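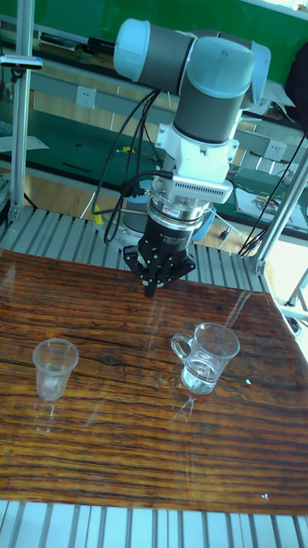
Cup and mug task, arm at the hover point with the gripper open.

From: list member, Plomo bench
To: Sileo users list
Subject: Re: [sileo-users] Gripper closes early after a protective stop

Hi all,

Sorry for the slow answer, I wanted to get this to happen on purpose before I opened my mouth. Quoting the original so people joining the thread don't have to dig for it:

> We are seeing something odd since the April update. The arm does a
> protective stop partway down to the object, we clear it from the
> screen, the arm goes back up to the hover point as it should, and
> then on the next approach the fingers start closing well before
> they get there. If we power everything off and on, the problem
> goes away until the next stop. We first put it down to a bad
> cable. New cable, same thing. Has anyone else had this, or is it
> just the way we've wired ours up? We run the Womer bridge between
> the gripper and the controller, if that matters.
>
> Also, is it safe to carry on using it like this if we keep
> an eye on it? We only handle plastic things at the moment.

Yes, we've had it! And for what it's worth I did exactly the same as you and blamed the cable first. Ours loops down the left side of the arm and goes into the side of the wrist, and it gets a fair bit of flexing, so it was the obvious suspect. I swapped it, re-did all the ties, gave it more slack at the wrist, felt very pleased with myself and then had the fault again before my tea had gone cold.

What we're doing on the bench is about as simple as it gets. There's a tapered plastic cup and a glass mug with a little water in the bottom, both standing on a shiny wood-grain board, and the arm comes down from above and picks one of them up by the rim, moves it over and puts it down. Three-finger gripper, fingers pointing straight down. It's been our standard test for ages and it's usually so dull that people wander off.

The day it went wrong (properly wrong, I mean) it was going for the mug. It had stopped on the way down a minute or so before, I think because I'd set the force limit too low and it didn't like the cable dragging. I cleared the stop, it went back up nicely, I pressed go and turned round to write it down. Next thing there was a horrible clonk. The fingers had shut on the way down, so instead of going round the rim they came down on top of it as a closed fist, and the mug went over and rolled off the board with water everywhere. It didn't break, which I still find hard to believe, but it had a chip out of the foot and went in the bin. The one we use now is a replacement.

So, what's going on. I spent an afternoon with the logging turned up and made it stop on purpose by nudging it with a broom handle (I know, I know). As far as I can see it goes like this. When Sileo starts an approach it puts the close command in the bridge's queue with a delay on it, so the fingers shut when the arm gets to the bottom. If the arm stops on the way, Sileo throws its own plan away, but it doesn't tell the bridge to empty the queue. The close command just sits there. When you clear the stop the bridge wakes up and the leftover command starts counting down again from wherever it had got to. You then begin a new approach, and the old command fires in the middle of it. The new one turns up later and does nothing, the fingers being shut already.

That fits with what you say about power cycling, too. Turning it off empties the queue. It also explains why it doesn't happen every time: if you dither long enough before pressing go, the old command goes off while the arm is still at the hover point and you'll see the fingers close in mid-air. If you've ever seen that and thought "hm, funny", that was it. I certainly saw it at least once and thought exactly that, and did nothing about it.

I ran 101 approaches with a stop in each one, and it misbehaved in 90 of them. The rest were all ones where the stop came very early, before the command had gone into the queue at all. I'm happy to send the logs to anyone who wants them, they're too big for the list.

The fix we're using for now is in the recovery script. After the stop is cleared, and before anything moves, we:

1. send the bridge a flush
2. wait 2 seconds
3. send an open command, and read the finger position back
4. refuse to carry on unless it reads fully open

Don't be tempted to skip the wait. The bridge says it's flushed straight away but it hasn't quite, and I had 2 early closes before I put the pause in and none after. Somebody who knows the Womer code better than me might be able to say why.

On your other question, about carrying on as you are: please don't. I know it's only plastic cups, but think about where your hands go after a stop. Mine go straight in to stand the cup back up, and that's just when the gripper has a leftover close command waiting to go off. It isn't the strongest gripper in the world but I wouldn't want a finger in it. Clearing a stop on the screen ought to mean nothing happens until you ask for it, and at the moment it doesn't mean that. Until you've got the flush in, power the gripper down before you reach in, every time. It's a nuisance but it only takes a moment.

I've reported it to the Sileo people and to the Womer people, and each has very politely suggested it might belong to the other. My own view is that Sileo should flush on stop, as it's the one that knows the plan has been dropped, but I'd settle for either! If you could add your setup to the report it would help, they did ask if it was only us.

One thing I haven't been able to try is the older Gautier controller. It handles stops differently and may not be affected at all. If anyone on here still has one running, could you do a few stops partway down with nothing breakable under the gripper and tell us what the fingers do?

Script to follow once I've taken the rude comments out.

Cheers,
Plomo bench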